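Teaching by Hand at Bisterby

Table clearing is one of 4 tasks in the Gekia program, and the spray bottle is its hardest object.

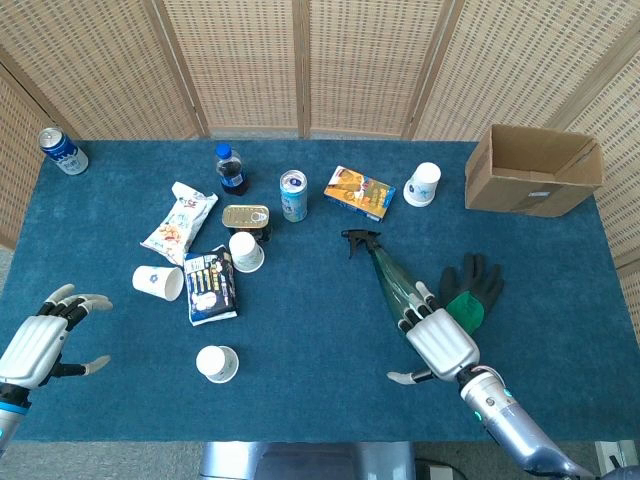

Why not write the motion in code? Contact is difficult to specify in advance, and an operator can demonstrate a usable grasp in seconds.

Operators at Bisterby drive both arms remotely. Bent Bundgaard, who runs the sessions, logged 401 demonstrations in July and rejected 152 of them, mostly for hesitation before the grasp - a pause the policy will copy. Cups, cans and cartons are rearranged between takes. The target is 2000 accepted runs. Training on the full set begins once Sternard has checked the joint logs for timing errors.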